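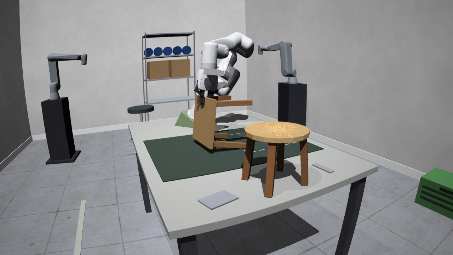

Slide 1. The cell as planned, in simulation. Chair in the gripper, stool waiting.

Speaker notes, budget session, 5/1/23

Good morning. I'm Brynhildur Østergaard and I buy things for Clurnmont. The title of this talk on the program is "Planning a Furniture Handling Cell." My own title was "What the Arm Costs After You Have Bought the Arm," and it did not fit on the badge.

(Wait for people at the back to sit.)

Start with the job. We make small chairs and stools. Between assembly and packing, someone picks each one up, turns it over, looks at the joints and puts it back down on its feet. Last October we handled 400 of them in a slow week. Ingvar Hedegaard wanted a robot to do the turning. I wanted to know what I was signing.

So we built the cell on a screen first. Nimal Biswas did the modeling, and he got 30 working days for it, which my boss called generous until he saw the quotes for the hardware.

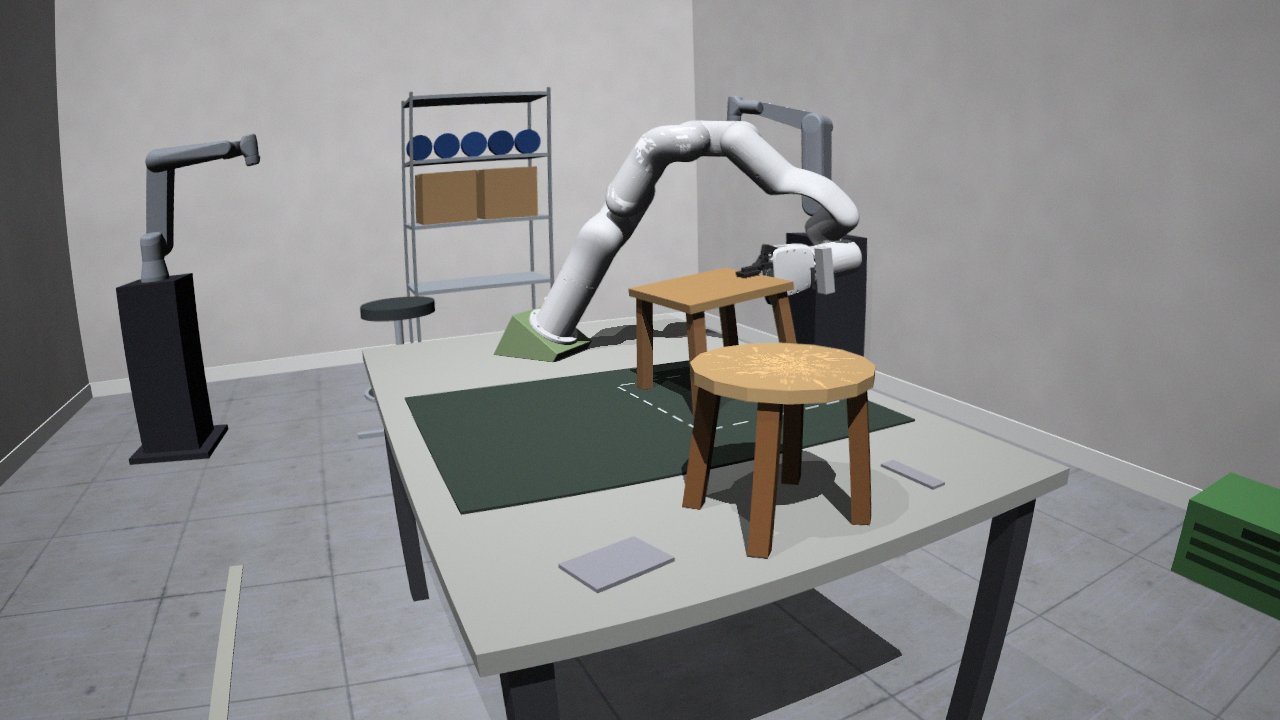 Slide 2. Same cell, both pieces on their feet. Dashed line on the mat marks the target.

Money now. The first quote came from Tritier. One page, very clean, one number at the bottom. I have learned to be afraid of one-page quotes. It covered the arm. It left out the gripper, the table, the mount, the guarding, the freight and the two days of a person standing next to it looking worried.

The second came from Gosetti and ran to 6 pages, with a line for bolts. It was higher, and I trusted it more, and I would like that on record as the only time I have been charmed by bolts.

Ask both vendors the same thing: what has to be in the room on the morning we switch it on? Write down the answer and make them initial it.

(If anyone asks for the actual prices, no. Come find me at coffee.)

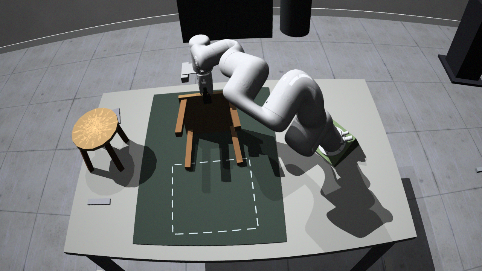
Next item, fingers. The gripper line in our draft budget was a single figure that Ingvar had typed from memory. A chair has a panel, legs and rails. A round stool has an edge that is never quite where you want it. You may need a second set of fingers. You may need a third set after somebody closes the first set on the table. We now carry spares as their own line, and we carry it in year one, when people are still in a good mood.

Floor space is the other one. Rohani Siregar, who runs the floor, came to the first planning meeting with a roll of tape and laid out the table, the pedestals and the shelving at full size. Then she asked where the pallet truck was supposed to turn. Long silence. The tape cost less than lunch and it moved the whole cell over by one bay. Please buy tape.

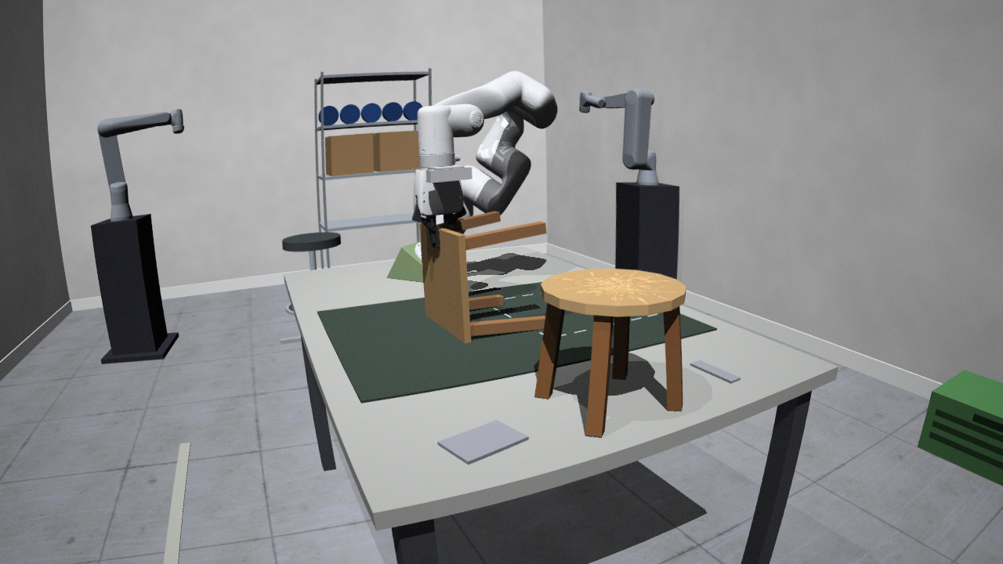
On simulation itself, a warning from the person who paid for it. Our first budget had the simulation under "software" and nothing at all under "finding out the simulation was too kind." Leif Snorradóttir made us add 213 hours for tuning on the real machine. I argued. I have her reply saved and will not be reading it aloud.

We also asked Đàm for a lease price. Leasing looked cheap until we read the part on returning the thing in original condition. If you have met our floor, you know.

(Skip the depreciation slide if we are past the half hour. Nobody has ever asked for it back.)

Where we are today: Gosetti's quote plus our own extra lines is on my desk, unsigned. Spares are in. Tuning is in. Training is in, for both shifts, after Rohani noticed I had budgeted for one. Freight is still marked "to be confirmed," and I call about it every week.

Questions. Ingvar is in the second row and will take anything about joint limits.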